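The Pauses

By the time the reviewers at Soriano asked for more evidence, Corina Hollenstein had already bought the good shoes for the conference in Clerkcombe. She considered this a form of pre-registration.

Ilango Iyengar forwarded her the request without comment, and under it he put what he had.
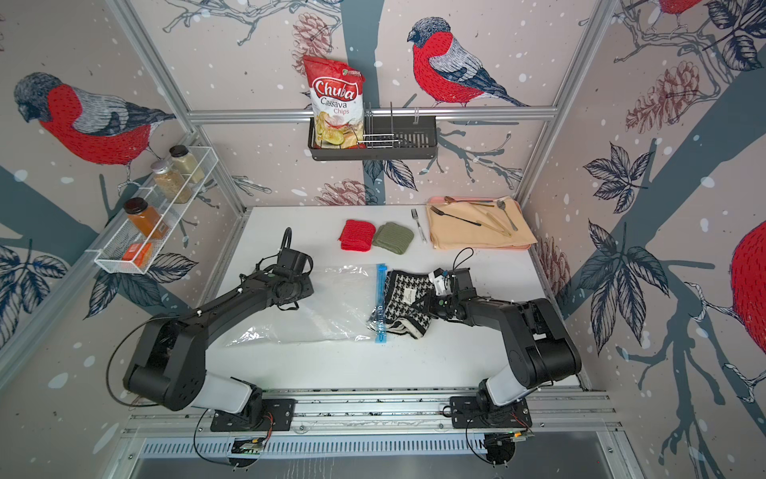
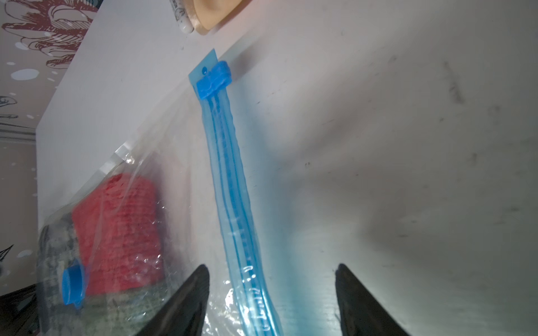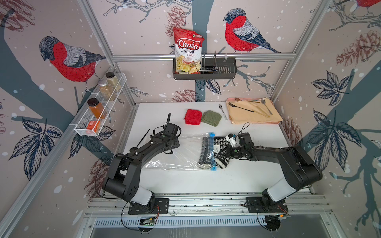 What does Bidari do that the old method doesn't?

It keeps the pauses. The old method went through every recorded demonstration and threw away the stretches where the operator held the arms still, on the theory that a robot can't learn anything from someone doing nothing. Bidari leaves them in and trains on the whole recording, dithering included.

That was the entire contribution. Corina had tried for most of February to make it sound larger. She had drafted a version with a diagram, in which the pauses entered a box on the left and left a box on the right unchanged, and Ilango had looked at the diagram for a while and asked what the box did.

"It preserves them," she said.

"So it's a wire."

"It's a principled wire."

The diagram stayed in through four drafts. In the fifth it acquired a dotted line.

The trouble was that the thing worked, and it had worked by accident. The trimming script had been Corina's own, from her first year, and she was proud of it. Then someone moved a folder, the script ran on nothing, reported success as it always did, and a policy got trained on 900 demonstrations with all the hesitation left in. It packed bags better than the one trained on 3,000 clean ones. Ilango assumed a bug. Corina assumed a bug in Ilango. They spent a week looking for it, being very polite.

"People stop before the hard part," Ilango said at the end of the week. He had been watching recordings at double speed and his eyes had gone pink. "They get to the zipper and they stop. Then they do it. You cut out the stop, and the robot thinks zippers are something you arrive at already moving."

"That's an anecdote."

"I've got a folder of them."

So they ran it properly, 129 trials, alternating the two policies so that neither could claim the better half of the day. Corina sat with the clipboard. The rules were that nobody helped, nobody touched the bag, and nobody talked to the arms. She broke the third rule on the first afternoon. The arm had a knit thing pinned against the table and was holding it there, perfectly still, for far longer than seemed decent.

"Go on, then," she said.

"You can't encourage it," said Ilango.

"It can't hear me."

"I have to write it down, though."

He did write it down. It is in the appendix, under deviations from protocol, between a loose cable and the fire drill.

The Soriano reviewers were three. The first liked the paper and had evidently not read it. The second had read it closely and wanted to know why it cited nothing from Jestow, in a tone that suggested the second reviewer was from Jestow. The third asked whether the robot was really using the pauses, or whether it had merely become slower, and whether slower might be the whole story.

Corina hated the third reviewer for two days and then admitted it was the right question. They took the old policy and slowed it down until it moved at the same average speed as the new one. It failed in all the same places as before, with more time to appreciate each one. Then they took the pauses out of the recordings and put them back in at random, so the totals matched and the locations didn't. That policy was the worst of the lot. It would stop in midair over nothing in particular, wait, and then go at the zipper like a man late for a ferry.

"I've worked with people like that," Ilango said.

"Put it in the table."

The table grew to 28 rows. Corina thought this excessive until she saw that the row she cared about was near the bottom, and that it was good. It was the only row she had never adjusted the formatting of, out of superstition.

They wrote the reply together, at her desk, with Ilango dictating and Corina removing the adverbs. To the first reviewer they gave thanks. To the second they gave two citations to Jestow and, after a discussion, a third. The third reviewer got two pages, a new figure and a sentence conceding that they did not know why the effect vanished when the operator was very experienced. The best operator they had barely stopped at all, and the policy trained on her recordings was hopeless.

"She'll be at the talk," said Ilango.

"I know."

"She's going to ask about it."

"I know she is. I'm going to say it's future work."

He read the concession over again and wanted to change "do not know" to "do not yet know." Corina had her finger over the submit button and kept it there a good while. Ilango, to his credit, got out his notebook and wrote down how long.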